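Udomby cell notebook, May
Folding and rolling, mesh garment
Entry started 7:40 a.m., finished after lunch

I want to get this written down while I still remember it properly, because the last time we had a grip fault I told myself I'd write it up later and then spent a whole afternoon trying to remember which arm it was. So please forgive the length, and get yourself a coffee first if you're reading this on the Warkmont side.

The short version is that the right arm dropped its gripper force in the middle of a lift, the controller went on believing it had hold of the cloth, and the left arm came across on schedule into a space that should have been clear. The two wrists touched. It was a gentle touch, thank goodness, and the stop came in when the left wrist torque went over its limit. Fault code 433 in the log, and I hit the red button as well out of pure nerves.

The job was the thin mesh garment, which we've all learned to respect by now. It's slippery and full of little holes, and it loves to slide out of a grip if you only catch the top layer. The towels have been a pleasure by comparison!

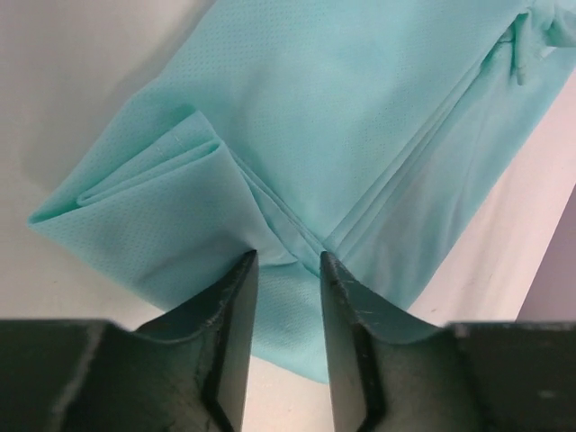 Wrist view at the garment, fingertips at the lower edge of the folded cloth.

I went back through the wrist recordings afterward, and I'm glad I did, as I had been all set to blame the cloth. The fault came on cycle 524 of the run. Up to then the log is as dull as you could wish for, with the usual handful of missed picks and the usual retries, and the motor temperature sitting nicely where it belongs.

What I noticed on the second viewing was the state of the fingertips. They are scuffed and scratched near the ends, where the pinch happens. I remember these being nice and crisp when we fitted them, and I'm a little ashamed that I stopped looking at them closely. Worn tips alone don't explain the force dropping away, but they do mean we've been leaning on a higher grip setting than we used to, and I think that is where the trouble began.

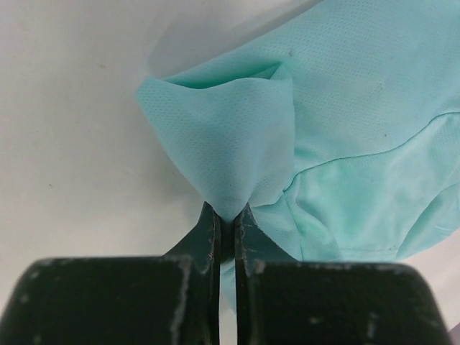
What I think happened

The grip setting had crept up to 2000 on our scale. I'd raised it myself, a bit at a time, whenever the mesh slipped, and it always seemed like such a small change. At that level the gripper motor protects itself by cutting back when it has been holding too long. The cutback is logged in the motor's own register, but our program never reads that register. It reads the finger gap, and with fabric this thin the gap is so close to fully shut that held cloth and dropped cloth look almost the same.

So the program saw a nearly closed gripper, decided all was well, and released the left arm for its move. I can repeat the cutback on the bench quite easily with the arm parked and a scrap of mesh in the fingers. I haven't tried to repeat the rest with both arms live, and I would ask that the rest of you don't either until the changes below are in.

What worries me more than the bump is the handover zone. Both arms are allowed into the middle of the table together, and the only thing keeping them apart is timing. Look how little space there is over the cloth when both wrists are in.
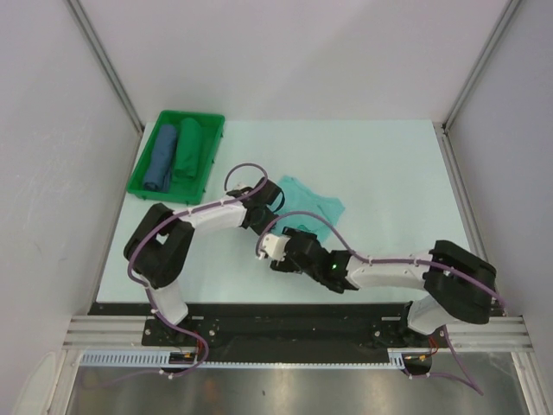
Cell lead, Udomby workshop
Bimanual cloth handling

Changes so far. The grip setting is back down to 1114 and locked, so please don't raise it when the mesh slips - come and find me and we'll look at the tips together. The program now reads the motor register before it releases the other arm, and a cutback counts as a dropped cloth. I've also put a hold on the left arm until the right wrist reports that it's out of the middle. It makes each cycle slower and I know that will annoy people. I'm sorry, it stays in for now.

I checked both wrists by hand with the power off and felt no play. The cables on both arms look fine along the runs I could get at, though I'd like a second pair of eyes on the loop above the left wrist. The zero positions came back the same as before.

Still to do: order new fingertips from Price, and ask Trevum whether the softer pads would fit our brackets. Add a tip inspection to the morning sheet. Write a proper test for the handover hold, with foam blocks in place of the cloth. Until that test is done, single-arm runs only, lid on the start button, and somebody standing by the stop.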